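The Ferry Bell

Gisela Albers got the letter at 4 in the afternoon and by five she had read it so many times the crease was going soft. Wegener & Rirken, solicitors, Nollbridge. Her aunt's bell was hers if she wanted it. Collect by end of November or it goes to the town.

A bell. Not the house, not the boat. The bell.

She knew the one. Hung off a post at the landing, green all over, and when you wanted to cross you rang it and Aunt Rustier came down the bank swearing and rowed you. Rustier wasn't her name. It was what the river kids called her, on account of the hair, and then the hair went white and the name stayed put.

27 years since Gisela rang it. She'd been the one who left. Rang it twice, got rowed over with a suitcase on her knees, neither of them talking, and at the far side her aunt said mind the step. That was the goodbye. Mind the step.

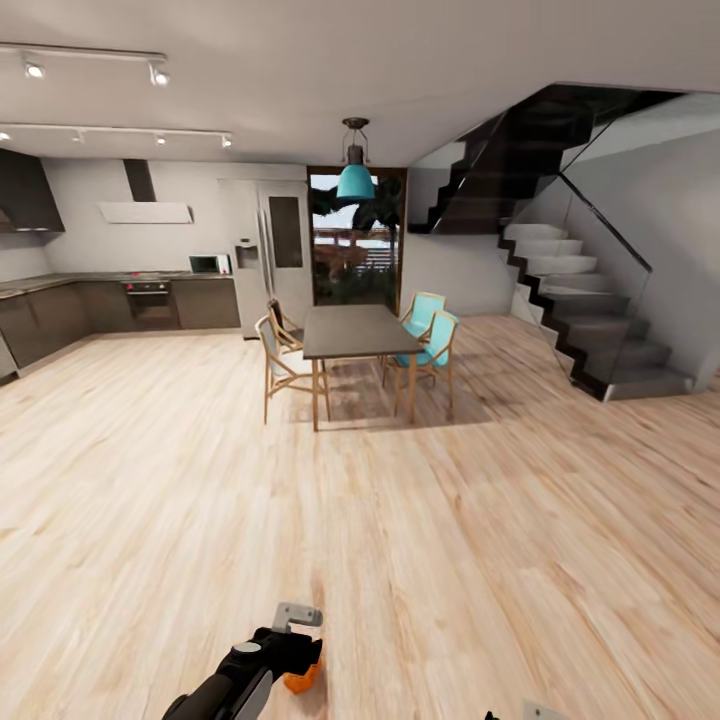 She didn't sleep. Got up at three, put the kettle on, forgot the kettle. Wrote a list. Boots. Rope. Somthing to wrap it in. How heavy is a bell? She had no idea. She'd never once lifted it, only pulled the cord.

Thought about calling her brother. Didn't. He'd say sell it, and then he'd say what it was worth, and he'd be right to the dollar.

The bus was late and then it was early, the way buses are when you're running. She got a seat over the wheel. Fields. A water tower. A kid across the aisle eating dry cereal out of the box and staring at her boots.

"Where you going?"

"To get a bell."

"Why?"

She looked out the window till he quit.
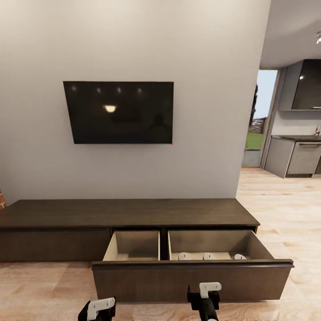

Nollbridge had a bridge now. Stupid thing to be suprised by, it was in the name, but there'd never been one, that was the joke of the place. Now there was. Concrete, two lanes, a bus stop on it. She walked right past the turn for the landing and had to go back.

The post was still there. Leaning. The bell too, smaller than she remembered and greener, cord rotted down to a stub. A man from the solicitors stood by it with a clipboard and cold hands.

"Miss Albers? Sign here. And here."

"Did she say anything? About why me?"

He turned over a page. Turned it back. "There's a line. It says, she was always polite with it."

"Polite."

"That's all it says."

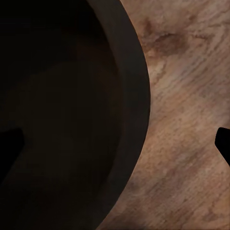 Four bolts. Three came out easy and the last one had to be hit with a rock. The man held the bell while she hit, and when it dropped it rang once against his belt buckle - a flat, cross little sound - and they both looked at the far bank.

Nothing over there but reeds.

She wrapped it in her good coat and rode home in her sweater. The wrong kid on this bus, asleep the whole way.
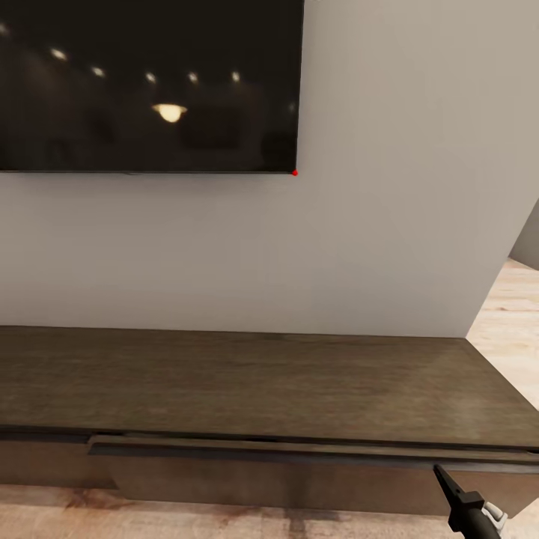 It was dark when she got the key in the door. She hit the lights and put the bell on the floor, coat and all, and sat down next to it. Her back hurt. Her hands smelled like pennies. The TV was off and all the ceiling lights were in it, a row of little dots on the black, and she stared at them and thought of the far bank at night, porch lights on the water, and one of them her aunt's. She used to know which.

She unwrapped it. No cord, so she reached in and got hold of the clapper with two fingers, and swung it. Twice, like always.

Then she waited. Longer than made sense. Down the hall a door opened and shut, and somebody's feet came along, not fast, and went by.

"Mind the step," said Gisela, and went to find some string.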